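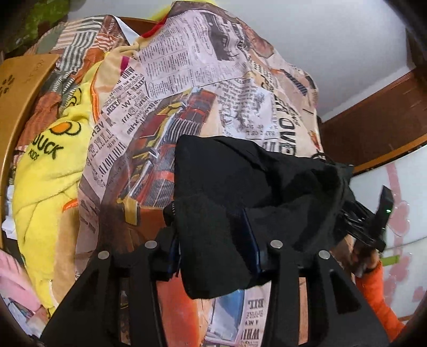

## Hilo: el cambio de ropa de cama, versión octubre

**Ourania Psarras** · 2 de octubre de 2020

**1/** El montón de la habitación ha crecido toda la semana y hoy me toca deshacerlo. Voy a contarlo por partes mientras trabajo, así no me siento a leer a mitad del camino. Si escribo algo mal en español, me corrigen con cariño, por favor.

**2/** Primero, una cuestión de vocabulario. Yo aprendí "edredón" en la academia. Mi vecina dice "colcha", mi suegra dice "nórdico" y en la tintorería me preguntaron si era "un relleno". Para este hilo será edredón. El de los periódicos, para más claridad.

**3/** El edredón de los periódicos tiene columnas de texto sobre fondo crema, titulares gruesos y vehículos antiguos en rojo y en naranja: camiones, autobuses. Mi marido lo eligió. Yo quería uno gris. Han pasado tres inviernos y ya no quiero uno gris.

**4/** En un pliegue se lee algo como MONEY, en vertical. En otro se lee BIL, y debajo WHI. Las palabras se cortan donde la tela se dobla y cada mañana aparece un titular distinto. Con este edredón practiqué la lectura en inglés más que con los libros, aunque el texto pequeño no lo he leído nunca entero.

**5/** Lo que hay que hacer hoy:

- separar la ropa de vestir de la ropa de cama
- sacar las sábanas de verano
- decidir qué va a la lavandería y qué se lava en casa
- encontrar la funda buena de la almohada larga, perdida desde mayo

**6/** Empiezo por lo negro. Siempre empiezo por lo negro, que es lo que más pelusa recoge si se queda encima de la cama. Un trapo negro, arrugado, de tela suave: va aparte, a la bolsa de lo oscuro. Ya hay una cosa menos en el montón.

**7/** Me preguntan por privado cómo hago las bolsas. Son tres, de las grandes, de algodón, con un cordón: oscuro, claro y "dudoso". En la bolsa de lo dudoso pongo las prendas rojas nuevas y todo lo que no tiene etiqueta. Lo dudoso se lava solo, en frío, y se mira el agua.

**8/** Asoma una esquina blanca por arriba, a la izquierda. Tengo la esperanza de que sea la funda perdida. No voy a tirar de ella. La última vez que tiré de una esquina me cayó encima la mitad del armario.

**9/** También asoma un borde rojo. Lo rojo va a la bolsa de lo dudoso, sin discusión. En el año de nuestra boda tuvimos toallas rosas que habían sido blancas y que venían de mi madre, desde Volos, en una maleta. Ella las vio en una videollamada y no dijo nada, y fue peor.

**10/** Pausa para el café. Pregunta para los que saben: ¿se dice "doblar el edredón" o "plegar el edredón"? He escuchado las dos formas. En mi trabajo, en Tridbridge, plegamos cajas y doblamos camisetas, entonces pensaba que la diferencia era la dureza del objeto.

**11/** Muchas respuestas, gracias. Resumen: las dos son correctas, "doblar" es más de casa y "plegar" depende de la región. Una persona me escribe que en su pueblo se "pliega" también del trabajo, cuando uno termina la jornada. Esta me ha gustado muchísimo y el lunes... bueno, el próximo día de oficina la voy a usar.

**12/** Vuelvo al montón. El método para bajar un edredón grande sin arrastrarlo por el suelo: se busca una esquina, se busca la esquina vecina por el mismo lado, se juntan las dos manos y se camina hacia atrás. No se levanta. Se camina.

**13/** Necesito dos metros de pasillo para esta operación y tengo uno y medio. El final lo hago en el baño, con la puerta abierta. Así es nuestro piso.

**14/** La esquina blanca no era la funda. Era una sábana bajera, de las que tienen goma. Sigue la búsqueda.

**15/** Sobre las sábanas bajeras. Todo el mundo enseña a doblarlas metiendo una esquina dentro de la otra, con las manos como dentro de guantes. Lo he intentado muchas veces y me sale una pelota muy bonita. Ahora hago esto: la extiendo sobre la cama, llevo los lados con goma hacia el centro y la doblo como una carta. Queda bastante plana y cabe en el cajón.

**16/** El borde rojo era una camiseta de mi hijo. Él dice que la buscaba. Yo no le he visto buscar nada, pero no estoy en su habitación todo el día, de manera que lo acepto.

**17/** Decisión sobre el edredón: va a la lavandería. En nuestra máquina entra, sí, con esfuerzo, y luego no gira. El año pasado lo sacamos tan pesado que dormimos con mantas durante tres noches mientras se secaba sobre dos sillas y la bicicleta.

**18/** La lavandería del barrio se llama Skilum. Tiene una máquina grande al fondo y la señora te deja sentarte dentro si llueve. Cierra a mediodía. Siempre lo olvido y siempre llego a mediodía.

**19/** Para el edredón pongo el programa de 30 grados, poco jabón y un aclarado más. La etiqueta pide "temperatura delicada", sin número. Escribí una vez a Tzanetos, la tienda donde lo compramos, para preguntar qué significaba delicada. Me contestaron que sin agresividad. Muy bien, lavo sin agresividad.

**20/** ¿Suavizante? Yo no. Mi suegra sí. Cuando ella viene a ayudar, el edredón huele a jardín hasta diciembre. No discutimos por esto, tenemos otros temas.

**21/** Encontrados entre los pliegues mientras preparaba la bolsa: un calcetín, un lápiz sin punta y el recibo de una panadería. La funda buena, no.

**22/** Me escribe una seguidora que ella guarda cada juego de cama dentro de una de sus propias fundas de almohada. Lo he probado ahora mismo con el juego de verano. La sábana de arriba y la bajera entran bien. Queda un paquete como una barra de pan y se puede coger del estante sin tocar los otros. Adopto el sistema. ¡Gracias!

**23/** Para lo de verano uso las cajas de tela de Onevari, las bajas, que van debajo de la cama. Un consejo que aprendí tarde: hay que escribir en el lado que se ve, no en la tapa. Todas mis tapas están muy bien escritas y para leerlas tengo que tumbarme en el suelo.

**24/** Contesto aquí a la pregunta del trastero. El nuestro es el número 313 y está en el sótano, al final de un corredor larguísimo. No llevo allí ropa de cama. Hay humedad, y una manta de lana que pasó un invierno abajo volvió con olor a patata. Lo que hay en el trastero son las maletas y una mesa que nadie quiere tirar.

**25/** Actualización desde Skilum. He llegado antes de mediodía. El edredón está dentro de la máquina y los camiones pasan por el cristal, uno rojo, uno naranja, otra vez el rojo. Un niño se ha sentado a mirarlos conmigo. Me ha preguntado adónde van y le he dicho que al centrifugado.

**26/** La secadora grande admite piezas de hasta dos plazas. Meto el edredón con dos pelotas de tenis limpias para que el relleno no se junte en las esquinas. A la mitad lo saco, lo sacudo y lo meto otra vez al revés. Esto me lo enseñó la señora de la lavandería y es lo más útil de todo el hilo.

**27/** De vuelta en casa. Lo he extendido sobre la cama, abierto del todo, para que pierda el calor antes de usarlo. La habitación parece otra. Queda la bolsa de lo oscuro por lavar, con el trapo negro y los pantalones de todos. La pongo esta noche.

**28/** Una lectora insiste en que los edredones se lavan dos veces al año, al guardarlos y al sacarlos. Yo lo lavo al sacarlo. Al guardarlo lo aireo en la ventana una mañana entera, con pinzas. Si alguien tiene un argumento fuerte para las dos veces, lo leo con atención, pero la máquina grande cuesta dinero.

**29/** He preguntado a mi marido por la funda de la almohada larga. Dice: "¿La blanca de rayas? Está puesta". Está puesta en la almohada larga. Dentro de otra funda. Desde mayo.

**30/** Pliego por hoy. Mañana, las mantas del sofá.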